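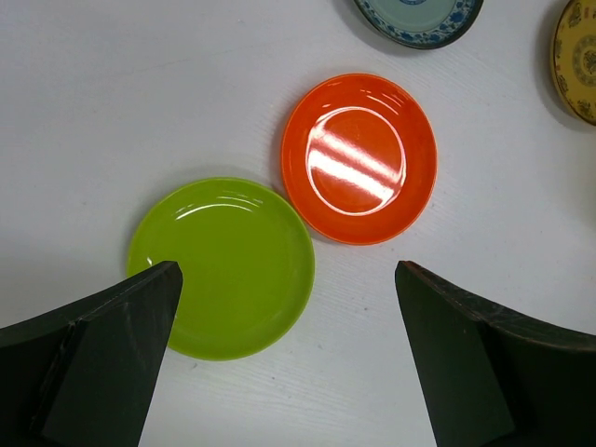
Re: [claylist] plates, plates, plates (and the rim problem)

On 13th January Pirjo Nieminen wrote:

> Hello all,
> I've gone back to making plates after years of mugs and bowls and I'd
> forgotten how stubborn they are. Out of my last bisque load of eleven, most
> had rims that had lifted on one side. They rock on the table like little
> boats. Same clay as always (Noron smooth white), thrown on bats, left on the
> bats overnight and then turned over to trim.
> Two questions. Is this a drying thing or a firing thing? And does anyone
> bisque plates standing on edge? The old Lahtinen manual that came with my
> kiln shows it that way, but the drawing is tiny and I don't trust it.
> Pirjo

Pirjo, I'm so glad you brought this up! I love plates and I think they get far too little attention on this list. Everyone wants to talk about teapots.

My vote is drying, and I'd put money on it. If the rims were already up when the plates came out of the bisque, the kiln was probably just showing you something that had been sitting in the clay for days. Clay remembers. If one side of the rim dries ahead of the other it pulls, and you can push it flat again at leather hard and it will look perfect, and then up it comes in the fire.

What I do now, after a lot of rocking plates of my own:

Compress the floor much more than feels needed. I go from the center out and back again with a wooden rib, slowly, until I'm bored, and then once more. I do the rim the same way with a strip of soft leather.

Wire through right away, while the clay is still wet, and again when the rim has set up. I used to skip the second pass. If the middle is stuck to the bat and the rim is free to move, of course the rim goes wandering.

Then plastic over the rims only. I cut old dry cleaning bags into rings and lay them round the edge with the middle left open, so the thin part waits for the thick part. It looks silly and it works beautifully. Once I can pick a plate up without it flexing, I flip it onto a second bat, trim, and leave it upside down until it's pale all over. Keep them off that lovely sunny windowsill!

As for standing on edge, yes, I know people who swear by it, and it does save shelf space. I've tried it with small side plates and they came out fine. With dinner plates I got a flat spot on two of them and lost my nerve. Mine go flat on the shelf, one layer, with a pinch of grog underneath so the foot can slide as it shrinks. I wash my shelves with Gritix, two thin coats, and sand off the lumps. One forgotten lump under a foot ring will undo all that careful drying.

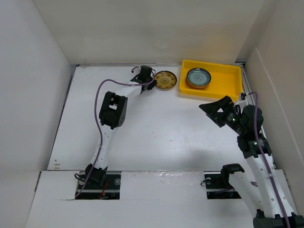 Two arms over the white floor, black gripper toward the back.

My bisque goes very gently for plates. I take about 8 hours to get to 770 C, then let it go up to 1000 C at the normal rate, no hold at the top. Lid stays shut till I can touch the brick with a bare hand. I know some of you go hotter, but my glazes sit better on a slightly thirsty pot, and I dip plates with tongs in one quick pass, so I want that glaze to grab.

On color, and I realize you didn't ask: do a bright one! I was a tenmoku person for years and then last March I mixed a loud yellow out of a bought stain and I have been cheerful ever since. Food looks wonderful on it, even plain potatoes. The stain people put a top temperature on the bag and I'd stick to it, my first batch went a bit muddy from overfiring. Sieve it twice too, or you get freckles. (I sort of liked the freckles.)

A few of us are getting together at the Ratstead studio to throw nothing but plates for an afternoon. Bring bats, as many as you can carry, we always run short. There's a big slab table for anyone who'd like to try the slump mold way, and I'd like to see a thrown one and a slumped one dried side by side to see which stays flatter. Write to me off list and I'll send directions and the door code.

Pirjo, would you measure how thick your rims are compared with the floor? Just saw one of the bad ones in half and tell us. I have a hunch they're on the thin side.

Happy throwing,
Elsa Nurmi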